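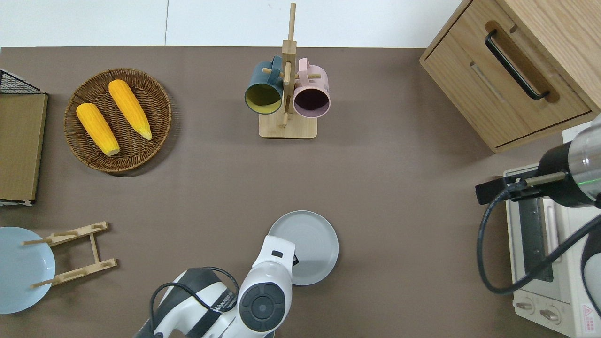
Teleoperation Station Checklist - Kirkside Laboratory
Kitchen table task, two arms. To be completed by the operator before each demonstration session.

1. Table and objects
Mugs hung on the stand, corn in the basket, plates and plate rack within reach. Satisfactory.
Comment: Plates should be checked for chips at the rim, where the gripper makes contact.

2. Cables
Satisfactory with remark.
Comment: The cable of the right arm loops down across the front of the toaster oven. It is to be clipped back before any task that uses the oven door. S. Baldursdóttir to arrange.

3. Grippers
Tips secure, no play at the mount. Satisfactory.

4. Toaster oven
Unplugged at the wall. Warning label in place. Satisfactory.

5. Emergency stop
Tested from the operator's seat and from the door. Both arms held position. Satisfactory.

6. Remote control
Leader handles returned to the rest position before power is applied. Not satisfactory at first check; repeated and passed.
Comment: Operators are reminded that the arms will follow the handles at once - a slow first movement is required.

7. Recording
Space remaining for 200 demonstrations. Failed attempts are to be marked and kept.

Checked by: Iraís Ocampo
Countersigned: Eustaquio Mendoza

2 comments | 16 shares

Related items
Guiding an Arm by Hand: Operator Rules
Gripper Tip Replacement Record
Emergency Stop Test Sheet, October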